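Bondley Community Help > Spaceflight > Life support and habitats

Water mass budget for a closed-loop habitat: which figure do I launch with?

Korkor Amegashie
Posted August 2021

I am doing the consumables section of a paper design study at Edirton. The vehicle is a small orbital habitat with a crew of four, staying up for 80 days without resupply. I have the oxygen and food lines finished. The water line will not settle.

The assumptions I was handed are:

Crew water use, all purposes: 12 kg per day for the whole crew
Water recovery: 88 per cent
Density of water: 1000 kg per cubic metre

With no recycling the total is 12 x 80 = 960 kg. With recycling I take the unrecovered part, 0.12 of that, and get 115.2 kg. That is 115.2 litres, a volume small enough to go under the floor.
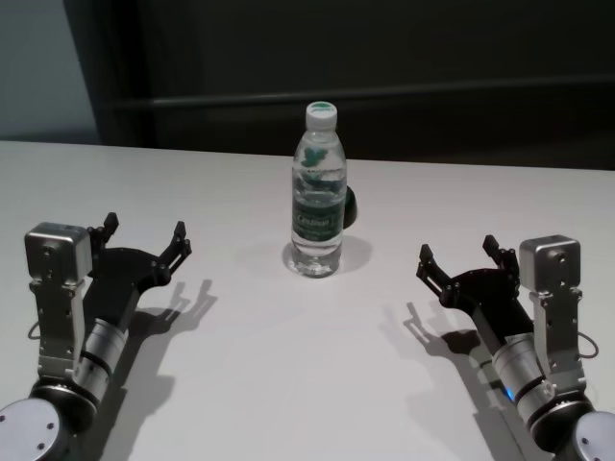 Drinking water, single-serving bottle.

The difficulty is that the Oveo budgeting template, which the rest of the study group uses, gives me something well over double that figure for the same inputs. It does not show its working in the summary sheet. I have checked the units twice. The inputs are in kilograms and days all the way through, so it is not a litres or gallons slip.

I am also unsure about the recovery figure. The study brief says "water recovery 88 per cent" and nothing else. Is that a fraction of everything the crew uses, or a fraction of what goes into the processor? It seems to me these could be quite different amounts.

Finally, does the water that comes in with the food belong on this line? Our food is partly hydrated, and the person doing food has already counted its full packed mass.

I would rather understand the number than copy it out of the template, as I have to defend it at the January review. 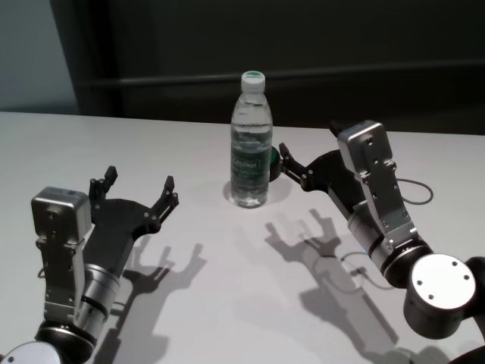
3 replies

Tobias Holloway

Your arithmetic is right, but 115.2 kg is only the make-up water. It is the amount lost from the loop over the mission. A launch figure needs two more terms, and I expect the template is adding both.

Make-up. Daily loss is 12 x 0.12 = 1.44 kg. Over 80 days that is your 115.2 kg.

Loop fill. The processor, lines and product tank all hold water before the first litre comes back. At launch somebody has to supply it. The amount depends on the hardware. For a four-person unit on paper I would put in 30 kg and mark it as an assumption until you have a tank drawing. You do not get to drink this water at the end unless you are prepared to run the system dry.

Contingency. Recovery is a machine, and machines stop. You need enough stored water to cover the time to repair it, or the time to come home. If your abort plan needs 12 days, and use stays at the nominal rate, that is 12 x 12 = 144 kg. You can argue for a reduced rate during a failure (no washing, minimum rehydration), but then you must write the reduced rate down and get the medical section to agree to it.

Sum: 115.2 + 30 + 144 = 289.2 kg. Compare that with what the template gives you. If it is close, you have found the difference. If not, look for a hidden margin cell. Oveo sheets usually have one on the second tab, applied after the subtotal.

Volume is then 289.2 litres of water. Do not size the tank to exactly that. Bladder tanks do not expel everything, and you want room for expansion. With a usable fraction of 0.95 you need 304.4 litres of tank.
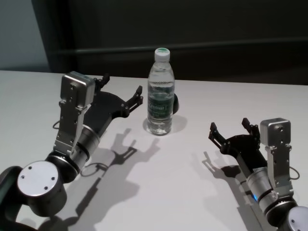

Clear plastic bottle with a screw cap, nearly full.

On the recovery figure: yes, the two readings are different, and it matters. Suppose 7 kg of the daily 12 kg comes back as cabin condensate and 5 kg as urine and flush water. If 88 per cent is a whole-system figure, you lose 1.44 kg per day as above. If it applies only to the urine processor, and condensate is recovered completely, you lose 5 x 0.12 = 0.6 kg per day, or 48 kg for the mission. That is less than half. Condensate is never recovered completely, so the true answer sits somewhere between the two, but the wording in your brief does not say which end to start from. Ask whoever wrote it.

If you cannot get an answer, use the whole-system reading. It gives the larger mass, and nobody fails a review for stating a conservative assumption clearly.

Do a sensitivity line as well. Each percentage point of recovery is worth 9.6 kg over your mission. If the unit only manages 80 per cent, daily loss goes to 2.4 kg and make-up to 192 kg, which is 76.8 kg more than you had. Half of the questions you get will be on that.

Ghaffari

Why bother with a recycler for 80 days? 960 kg is not much if the launcher has the margin. Just carry it. Less to break.

Tobias Holloway

Replying to Ghaffari, because it is a fair trade to run but the comparison is not 960 against 115.2. Recycled water mass is 289.2 kg by the method above. Carrying everything is 960 kg plus its own contingency for a late return, plus tanks for all of it. The saving in water is therefore at least 670.8 kg, and the processor, its spares, its filters and its share of the power and cooling systems all have to fit inside that saving. On a short mission they do not. On 80 days it depends on the spares list, and Korkor should put both cases in the report with the hardware mass shown separately.

There is also the matter of where waste water goes. With no recycling you need somewhere to keep it or a vent system. A vent line needs heaters so that it does not ice up, and it produces a small thrust which the attitude control people will want to know about. Storing it is simpler, but the mass then stays on board and moves from one tank to another during the flight, so the centre of mass moves with it.
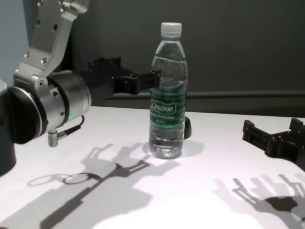
For the food question, count the water in food once, on whichever line already has it. Since the food section has used packed mass, leave it there and do not add it to yours. What you should do is check whether the 12 kg per day includes it. If it does, you have been double counting, and your demand from the tank is lower than 12. Note, though, that water eaten in food still ends up in the loop as urine and condensate, so it comes in as a free input to the processor. The crew also make a little water by metabolising food. Both of these reduce make-up. In a well-fed crew the total water leaving the body is slightly more than the water going in.

A simple way to keep this honest is to draw a box round the cabin and write down every flow that crosses it: food in, stored water in, brine out, solid waste out, airlock losses out. Anything that does not cross the box is not in the launch mass except as loop fill. Wet wipes and towels catch people out here. If they are dried in the cabin, the water comes back as humidity. If they are bagged wet, it is a loss.

Korkor Amegashie

Thank you. The template has a contingency row and a loop fill row, both hidden by the column filter, and a margin cell on the second tab as described. With the margin set to nil it comes out at 289.2 kg.

The food section confirms that the 12 kg excludes water in the food, so there is no double count. I have asked for the definition of the recovery figure and will use the whole-system reading until I hear back. I will add the open-loop case as an appendix, with stored waste water and no vent.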